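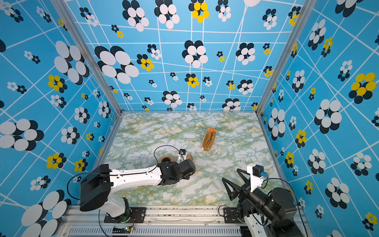 One comment on our April draft was that sorting small goods by size is a waste of time, and that everything should go into the carton in the order it comes to hand. We kept the comment and tested it as Method A. Method B is the sorted order from the draft.

Project Tidley: Clearing and Packing a Small Counter

2. Materials
The goods were ordinary counter items: a clear plastic bag of brown snacks, rolls of tape including brown packing tape, a small orange-tinted glass cup, and round wooden disks. Cartons were Coreck single-wall, size 400. All items were set out on a marbled surface before packing.

3. Procedure
In Method A the packer took the nearest item first. In Method B the order was fixed: wooden disks, tape, glass, snacks. Flat items formed the bottom layer. Glass was wrapped in one sheet of paper and placed upright. A run ended when the carton flaps met without pressure. Runs in which an item was dropped were repeated and logged separately.

The surface was checked between runs. Marks and small spots are hard to find on a pattern with green and yellow veins, so the check was made from a low angle and then repeated by touch. Any liquid had to be wiped up before paper goods were moved,
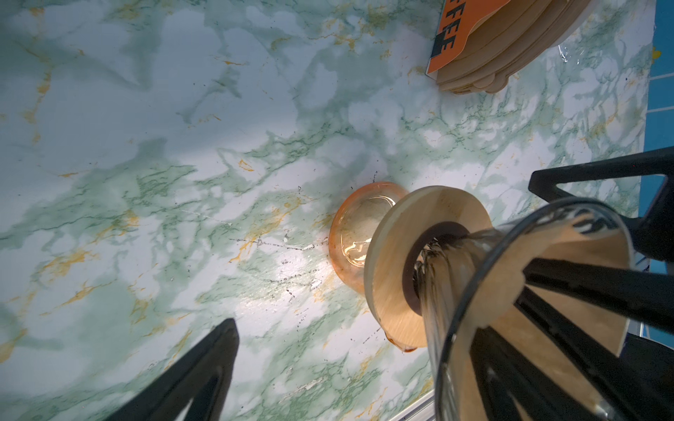

and labels were kept facing up where the shape of the item allowed it. Stacked disks were moved as one unit. Single disks were laid flat on top of the stack.

4. Results
We logged 157 complete runs. Total packing time was 1,332 minutes for Method A and around 201 minutes less for Method B. Most of the difference came from repacking: under Method A the snack bag often went in early and had to be taken out again. Wrapping time was the same for both methods.

5. Limits
Only one carton size was used. The Trasthorpe trial used deeper cartons and is reported in Appendix C.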